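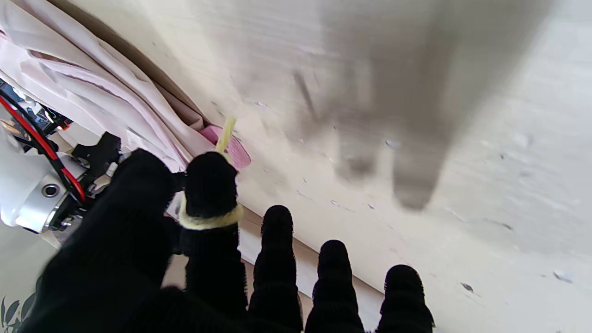

4.2 Checking contact labels
The Sarnlow method scores a grasp by its first point of contact. Start the label when a fingertip meets the target, as with the finger with the yellow band at the thin yellow strip.

1. Open the trial in Hurnis.
2. Step forward 7 frames at a time.
3. Mark first contact, then save.

Note: If two reviewers disagree, keep both labels.

Caution: Do not label from shadows — they can reach the target before the hand does.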